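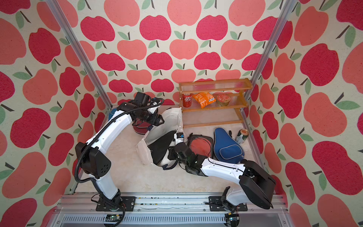
hillbramble wrote:
Evening all, and apologies in advance because I do go on. I've been putting off the corner where I sort my bags and shopping things since last November, and I've finally got to the point where I like the look of it and can't stand the muddle in it. The walls are the easy part – big apples in raspberry red and a softer salmon pink, little green leaves, cream behind – and they cheer me up every time I go in. The floor covering is plain and pale so that it doesn't fight with them. What I can't settle is the canvas bags. I had 24 at the last count, I've got it down to 18, and my sister says any household that needs more than three is kidding itself. How do you all keep yours? Folded, rolled, hung up, stuffed one inside the other? I'd love to hear before I go and buy hooks.

pegandbasket wrote:
Ooh, apples! My gran had something similar in her pantry and I'd have it back tomorrow. Hooks, every time. I have a row of them on the back of the cellar door and each bag hangs by one handle, so I can see which is which and grab one on the way out. The only thing I'd say is don't hang two on a hook, as the one underneath never gets used again.

K. Pálfi wrote:
I must disagree with pegandbasket, kindly. Hanging is fine for thin bags but a good heavy canvas one with a flat bottom pulls out of shape, and the handles take all the strain. I fold mine in thirds and stand them upright in an old Hillell crate, like files in a drawer. My wife was doubtful but she has come round to it. Kornél

hillbramble wrote:
Thank you both, that's given me plenty to chew on. I had my favourite out this afternoon to try the folding, and I can see Kornél's point about the flat bottom.

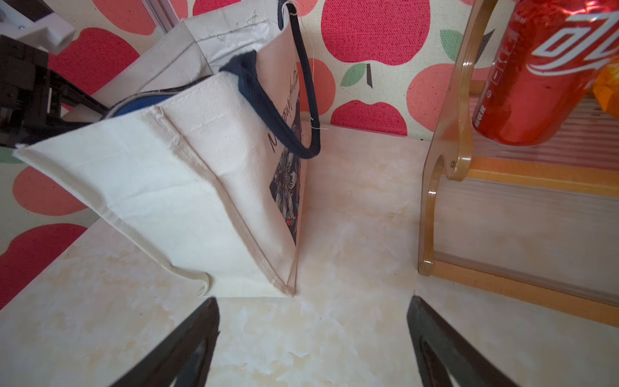
My cream canvas one with the navy handles, on its side. Flower print round the right-hand side.

You may spot the loose white threads where the handle is stitched on. Do I snip them or leave well alone? I'm nervous of snipping in case the whole lot unravels, but they do catch my eye. I love this bag, I bought it from the Mirumier stall when we were on holiday and it's carried everything from library books to a marrow.

tansy_lane wrote:
Snip them, but not flush! Leave yourself a little tail, thread it on a needle and take it back through to the inside, then a couple of small stitches over the top. It's a ten-minute job with a cup of tea. And please wash it cool and by itself the first time – I put one with a printed flower in with the towels and it came out looking very sorry for itself.

pegandbasket wrote:
I'd leave the threads, personally. I've had a Kovács shopper for years with threads hanging off it in every direction and the handles are as firm as ever. If it isn't pulling, don't poke it.

tansy_lane wrote:
Well, we shall have to differ! I can't leave a thread alone, I'd be twiddling it all the way round the shops.

hillbramble wrote:
I'm with tansy on the twiddling, so I'll get the needle out. Other news is that I've decided against hooks for the heavy ones. They're going to be folded and stood up in a crate, and the thin ones can hang by the door so that pegandbasket still speaks to me.
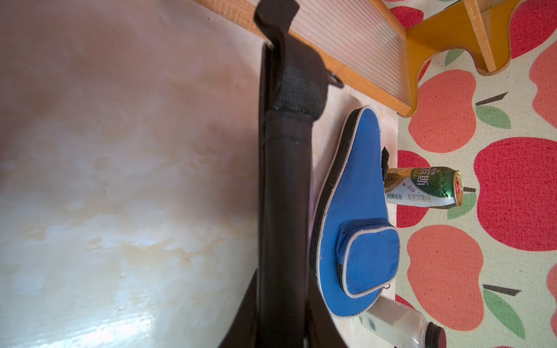 The next puzzle is where the crate should live. If it goes low down I'll have to bend for it, and my knees have opinions, but if it goes high up I'll be forever climbing to reach the back. I'm leaning towards low, with the everyday bags at the front and the good ones behind. I've also promised my sister that two more will go to the charity shop, which leaves me with 16, and she can like it or lump it.

K. Pálfi wrote:
Low is right, and put a bit of felt under the crate so that it slides out without scratching. We used a strip from an old Brulov blanket. Sixteen is still rather a lot, if I may say so, but we have nearly as many in this house so I will keep quiet.

pegandbasket wrote:
Still speaking to you, just about! Do let us know how the stitching goes.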